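Finishing (metalwork)

From Mesalell, the open workshop encyclopedia

Finishing is the last group of jobs done on a metal part before it gets used or sold. Covers deburring, brushing, polishing, washing, marking. Not the same as coating, see Coating (metalwork).

Deburring

Cutting leaves a thin raised lip on the edge, called a burr. Taken off by hand with a file or scraper, or in bulk by tumbling with ceramic chips. Small holes are the slow bit. A countersink turned by hand does most of them. Inside corners of pockets usually need a small scraper and good light.

Brushing

Gives fine straight lines, all one way. Belt or abrasive pad. Common on stainless kitchen goods, lift doors, benches. Hides fingerprints better than a mirror polish does, scratches can be blended back in if you follow the grain. Going across the grain is the usual beginers' mistake.

Polishing

Works up through finer grits, then a cloth wheel with compound. At the Astitz works the old rule was 7 stages for cutlery, fewer for door furniture. Aluminium is soft and clogs the wheel, so it gets its own wheel, never shared with steel.

History

Mostly a hand trade for a long time. The Tzavaras shop in Zerport kept 105 polishers on its books at its peak and turned out some 700 trays a week, going by the wages ledger. Gwendolyn Alcantara's history of the town, Bright Work, gives a lower headcount as she leaves out apprentices. Dust was a bad problem. Extraction hoods came late and the small shops were last to fit them.

Machined parts

Milled aluminium plate often gets no polish at all. Tool marks are left in unless the drawing asks otherwise. Ridges, channels and pockets make even brushing difficult, so blasting with fine glass bead is used where a flat, dull look is wanted. 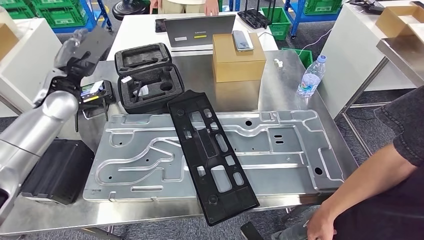 This page was last changed in December, at 14:20.

Washing

Compound and grit must come off before inspection. Warm water and mild detergent for most jobs, solvent for the greasy ones. Strong alkali attacks aluminium and leaves it dark, keep it for steel. Dry straight away, hard water leaves spots.

See also: Burr, Countersink, Glass bead blasting, Lapping

Sources

Alcantara, Gwendolyn. Bright Work, chapter on the tray makers.
Kincaid, Jalen. Wheels and Compounds, p. 857. (page no. needs checking, differnt in the reprint)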